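Closing the Loop
At a student robotics club in Flutunthorpe, the test piece this term is a single numeral
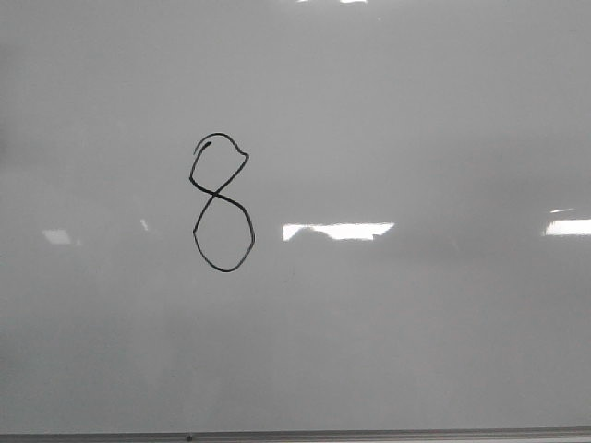 A handwritten 8 in black marker on the club's whiteboard.

The figure eight is an awkward shape for a machine to write. It contains no straight run long enough to settle on, it reverses its direction of curvature twice, and it has to end where it began. Any error picked up along the way shows at the join.

Those properties are why the Flutunthorpe student robotics club made it the set exercise for the writing project. Members work on trajectory planning, pen pressure and calibration, in that order, and each pair keeps a log of every digit attempted. The combined log stood at 846 entries in February.

Myfanwy Prydderch, who teaches the Saturday class, had used the digits 1 and 7 in the first year of the project. Both could be written acceptably with a poor calibration. "You could be four millimeters out at one corner and the 7 still looked like a 7," she says. "The students stopped looking for the error."

The planning software, named Pririne by the students who started it, stores a digit as an ordered list of waypoints and fits a smooth curve through them. The first version of the 8 used 20 points. Ivars Lill raised it to 29, placing most of the extra ones near the crossing and at the top of the upper loop, where the curve is tightest. Adding more did little. At 200 points the small errors in the recorded positions became part of the path, and the planned line picked up a visible ripple.

Lill and his partner, Triin Raudsepp, now grade each digit on three measures: the closing gap between start and finish, the ratio of the two loops, and the angle at which the strokes cross. The sample on the board has an upper loop that is smaller and narrower than the lower, with a corner on its right side and a short hook at the top left. The crossing is a clear X. Under the club's scheme a hook of that kind is logged as a start fault, whatever the rest of the digit looks like.

Pressure is the second problem. A whiteboard is hard, and a marker tip gives very little. Raudsepp's approach is to plan the approach and the stroke as one motion, so that the tip is already moving sideways at contact. A tip that lands and then waits leaves a heavier mark.

Calibration takes the most class time. Students touch off at the corners of the writing area, fit a plane to the readings and check it against a fifth point. Austra Luik rewrote the fitting routine over the winter break so that it reports the residual at each corner separately. The earlier version gave a single average, which hid a bad reading among good ones.

Grading from photographs has its own difficulties. The board is glossy and ceiling lights reflect in it as bright patches. Luik's script masks anything above a set brightness before tracing the line, and rejects the photograph if the mask touches the digit.

The next exercise is a two-digit number, with spacing and baseline added to the grading sheet. A visit to the club at Fistumside is planned for the spring, when both groups will run the same waypoint file on their own equipment and compare logs.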